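Gripper fault at Mernwood: interim note

Work on the washroom cleaning tasks at Mernwood stopped for 19 days after the left hand-held gripper failed to release on command. The fault was logged in session 545 by Wahyudi Tuhumury, who found that the jaws stayed closed for several seconds after the trigger had been let go. Nothing was damaged and no one was hurt. Sessions 545 to 573 have been withdrawn from the Wondar training set.

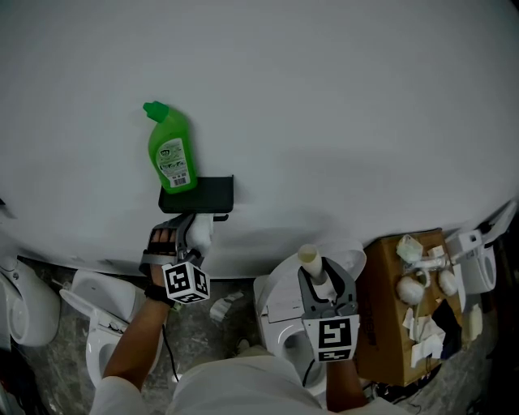

Release faults matter more in wiping than in most other tasks. A jaw that hangs on to its load will drag whatever the load is touching, and the recorded finger position no longer agrees with what the operator meant to do. With a cloth or tissue pressed to the edge of the small black tray, and the bottle of toilet cleaner standing on it, a late release could pull the bottle over. The cable down the forearm was suspected first, but swapping it made no difference. Esko Riihimäki then opened the handle and found the trigger return spring catching on a burr in the housing.

Housings from the same Karppinen batch have been checked and the burr filed off where present. Part 906, the revised housing, is being fitted at Plistberg first. Until it reaches Mernwood, operators should open and close both grippers ten times before each session, with the bottle cap closed, and stop at any delay. Report faults to Esko with the session number.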